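Plosska microscopy contest: who's entering?

khoi_vi
Entries close in November and I've got 14 diatom shots to choose from!
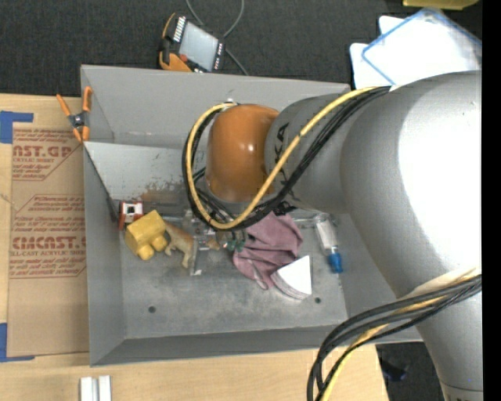
I can't pick between the stacked one (233 frames, my poor laptop) and a plain single exposure that I keep going back to.

grerkine
Stacked, every time! The depth is gorgeous.

Emerson Guerra
Disagree. Judges see loads of stacks and they can look a bit plastic. Send the plain one.

grerkine
Plastic?! Only if you overdo the sharpening.

khoi_vi
Ha, fair. Does the 2000 pixel limit mean the long side?

Emerson Guerra
Long side, yes. Good luck, I love diatoms!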